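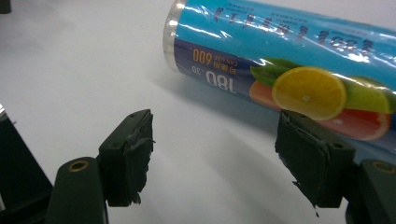

Home Storage and Kitchen Basics
Handout 5: Wraps, Films and Where to Keep Them
Instructor: Marilou Dumlao
Pradthorpe Adult Learning, 24 November 2021

Reading before class: the Macaraeg packet, section on food covers.

Types covered today

Cling wrap is sold boxed or as a bare roll in a printed sleeve. Boxed wrap has a cutter strip. A sleeved roll usually does not, so you need scissors or a slide cutter. Bring one to the next class if you own one.

Printed rolls often have fruit or vegetables on the wrapper. Lemon and grapefruit slices are common. The artwork says nothing about flavor or scent. Look for the numbers instead. Width and length may be printed in different places, and some labels give a number of uses. A count of uses depends on how much you pull each time, so compare rolls by length. If the label is in a language you do not read, copy the numbers down and ask in class.

Exercise from September: one roll was 200 feet, the other 400. Work out the price per foot for each. Answers are with Jennylyn Lumanlan in room 634.

Storing rolls

Keep rolls away from the stove and out of direct sun. A shallow wire basket works well for a shelf or a table. You can see what is in it and crumbs fall through the grid.
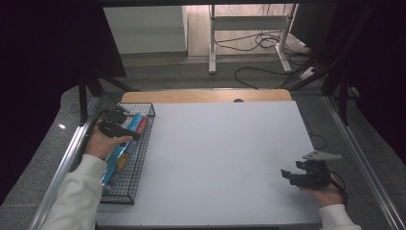 A long roll can go in on the diagonal if the basket is short. Lower one end first, then the other. Check that the loose edge of the film is tucked down before you put the roll away, or it will stick to itself and tear on the next pull.

Do not stack cans on top of rolls. A dented core will not turn evenly.

For next time

Measure one drawer or shelf at home and write down the inside length. Bring the Emari worksheet, page 5, filled in.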